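Filed under: Robots, Bench Notes, Things That Broke

The gripper that wouldn't let go

September 15, 2026

So I lost most of a week to a gripper that lied to me. I've been meaning to write this up since July, when it first happened on the Greteo setup, and now it has come back, so okay, here goes.

The job is dull. Two arms, a table, a bunch of small stuff to pick up and put somewhere else. Run 59 was going great until the right arm closed on a block, lifted it, carried it over, reported "open" and moved on with the block still in its fingers. Then it went for the next one! With its hands full! I got to the stop button before anything got bent, but the fingertips had already come down on the wood hard enough that I heard it from my chair.

The log said everything was fine. Line 2139, "gripper open, OK." I read that line so many times I could sing it.

My first guess was the motor. Swapped it, same thing. Second guess was the cable, because it's always the cable (I have a drawer of perfectly good cables I've blamed for stuff). I wiggled every connector on that arm and got nothing. Two evenings gone.
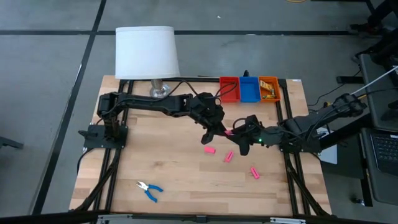 Same table from the wrist, with tubes and a metal pot in the mix:

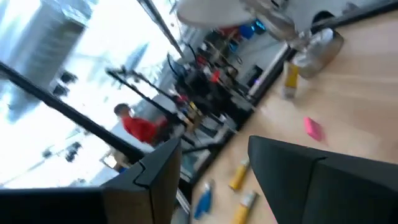 What finally cracked it was running the thing by hand, super slow, with the log scrolling next to me. The driver was answering "open" when it *received* the open command. It never checked where the fingers were. If the bus was busy, the command got dropped a moment later and the "OK" had already gone out. Seven times out of the nine failures I saved, the other arm was moving at that exact moment and hogging the line. Ugh.

The fix was boring – read the finger position back, wait for it, and if it doesn't change, stop both arms. Both is the important part. My old code only froze the arm with the fault, so the other one would happily keep swinging through the same space. That scares me a lot more than a stuck block does, and I'd been reaching in there to clear things by hand. I don't do that anymore unless the power is off.

I sent the patch over to the Meireles people, who use the same driver on their Prusska build, and they found one more spot where it does the same thing on startup. Haven't fixed that one yet. I'm also moving the stop button to the near side of my desk, once I find a longer wire for it.

7 comments | 9 shares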